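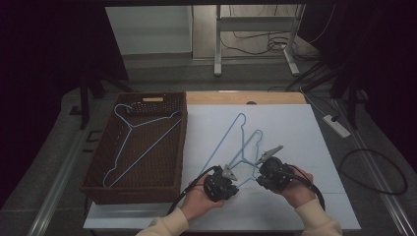
Rasa Koppel wrote on the feedback form that two players could hold the gate all night and four players lost it every time, and asked whether the scaling was running backwards. The code was checked the same evening. The scaling ran in the intended direction, with more enemies and more enemy health for each added player, but the increase was too steep once a third player joined. Most of the work described in this report came out of that comment.

Enemy Scaling in a Cooperative Survival Prototype
Project report, Game Systems II, Jascombe
Supervisor: Kazlauskienė
Submitted Fri 22 May

1. Background

Trirkus is a small cooperative survival game for one to four players. By day the players gather wood, stone and ore and repair a ring of walls. By night, waves of enemies walk from the map edge toward a gate in the ring. If the gate falls, the run ends. A full run is five nights.

The prototype was started last term by the same team for a different course. At that point it had one map, two enemy types, a crafting menu and no difficulty settings. Enemy counts were typed by hand into a table and had been tuned for two players, because two machines were available for testing.

The aim of this project was to make one set of rules work for every party size. The assignment asked for a system, a method of testing it, and a discussion of where it fails.

2. First version

The first version used one multiplier. Base enemy count and base enemy health were both multiplied by the number of players. For one player the multiplier was one, for two players it was two, and so on. The hand-tuned table was divided in half so that the two-player values stayed close to the old ones.

The fault in this is easy to see on paper. If count and health are both multiplied by the number of players, the total health in a wave rises with the square of the party size. Two players face four times the total health that one player faces. Four players face 16 times as much. Damage output rises only in line with the number of players, so each player in a party of four has to deal four times as much damage as a solo player in the same time.

The team missed this during design. Early tests were run with one and two players only, and the solo game felt easy, which was put down to the tutorial night. The problem showed at the first session with four players, where no group got past the second night.

3. Requirements for the new version

After the session the following requirements were written and agreed with the supervisor.

The total health of a wave must be set directly by the designer and divided into enemies afterward. It must not be a side effect of two other values.

A player who joins or leaves in the middle of a night must not change enemies already on the map. Changes apply from the next wave.

The number of enemies alive at one time must not go above 48. Above that value the server tick on the test machines falls behind and enemies begin to slide across the ground.

All values must be readable from one file, so that they can be changed between sessions with no new build.

4. Design

4.1 Wave budget

Each wave has a budget in points. The budget is the base value for that night multiplied by a party factor. The party factor is read from a list of four entries, one per party size. A formula was tried first, but it was hard to correct one party size without disturbing the others, and with only four cases a list is simpler.

The spawner spends the budget on enemies until it cannot afford another. A walker, the basic enemy, costs the least. A breaker costs more and does extra damage to walls. The third type, the caller, was added for this project. It does no damage itself and speeds up enemies near it.

The base budget for the final night is 1,000 points. Earlier nights are set by hand and rise toward this value. The steps between nights are uneven on purpose, and the third night is slightly easier than a straight line would give. In the old version this was where groups ran out of stone, and the lighter night leaves them the following day to rebuild.

4.2 Spending rules

If the budget were spent at random, a wave could be made up of breakers alone. To prevent this, each night has a maximum share for each enemy type. Breakers do not appear on the first night. Callers appear from the third night, with at most one alive for each player.

When the cap of 48 live enemies is reached, the spawner waits. Unspent points are held and released as enemies die. In the first build they were thrown away, which meant that large parties were given an easier night for being slow. The bug was found by reading the log after a wave that ended with part of its budget missing.

4.3 Walls and gate

Wall and gate health are the same for all party sizes. Scaling them with the party was considered and dropped. Players who knew the game could tell that the same wall took longer to fall on different days, and they read it as a fault. Repair costs are also fixed. A larger party gathers faster, so it can afford more repairs, and the party factor takes this into account.

4.4 Joining and leaving

The party size is sampled when a wave begins. A disconnected player still counts for 45 seconds, so that a short network drop does not lower the next wave. This also closed a trick in which one player left just before dusk and came back once the wave had been set.

5. Implementation

The system was written as a separate module beside the old spawner. The old spawner was kept behind a setting so that both could be run on the same map. The module has three parts: a loader for the values file, a planner that turns a budget into an ordered list of enemies, and a releaser that places them on the map.

The planner takes a seed. With the same seed, night and party size it always gives the same list, and this made faults much easier to repeat. The releaser has no random behavior apart from the choice of entry path.

Logging was done with Jevitine, the course logging tool. It writes one line per event and can be read in a spreadsheet. The events recorded were wave start, enemy spawned, enemy killed, wall damaged, wall repaired, gate damaged and wave end. Player positions were left out. They made the files large, and no question in the test plan needed them.

One problem took longer than planned. The releaser and the pathfinding code both kept their own list of live enemies, and the two lists could disagree for one tick after a kill. The cap was sometimes passed by one or two enemies as a result. The fix was to remove the list in the releaser and ask the pathfinding code instead. This should have been done at the start.

6. Testing

The new version was played in 14 sessions. Each session was one run, from the first day to the fifth night or the loss of the gate. Every party size was covered. Groups were told the controls and the goal and nothing about the scaling.

After a run, players filled in a short form. It asked which night was hardest, whether they had felt useful to the group, and whether they would change the party size if they played again. There was also a blank space for comments, where most of the useful material appeared.

The main measure from the logs was gate health at the end of each night. Ideally this would follow a similar curve for all party sizes.

7. Results

Parties of two and three gave similar curves. Gate health stayed high for two nights, dropped on the fourth and dropped again on the fifth. Parties of four followed the same shape with more variation between groups. Some lost a large part of the gate in a single wave and then recovered.

Solo runs did not match. A solo player cannot repair on one side while fighting on the other, and no value of the party factor fixed this. Lowering it far enough to protect the gate left long periods with nothing to fight. The current value is a compromise and is the weakest part of the system.

On the forms, players in parties of four were less likely to say that they had felt useful. Several comments said that one person did all the repairs and saw little of the fighting. This has more to do with roles than with scaling, and the present system has no means of changing it.

The caller divided opinion. Experienced players liked having a target to look for. New players often did not notice it and described the affected enemies as unfair. A sound was added before the last sessions, and it is not clear from so few runs whether it helped.

8. Limitations

The groups were made up of students on the same course, and several people played more than once. They improved between runs, so part of the difference between early and late sessions is practice.

The values file was changed during the test period. Each change is recorded with the session after which it was made, but sessions before and after a change should not be compared directly.

Only one map was used. It has three entry paths, and the party factors probably depend on that number. A map with a single path would favor large parties, who could all stand in one place.

9. Further work

Solo play needs its own rules. The option preferred by the team is to limit solo waves to one entry path at a time. A small change in the releaser would be enough, and the planner could stay as it is.

A second map is planned for June if the module is taken up for the summer showcase. The party factors would then move from the global file to a file per map.

The old spawner is still in the project behind its setting. It will be removed once the values for four players have been tested by a group that has not seen the game before.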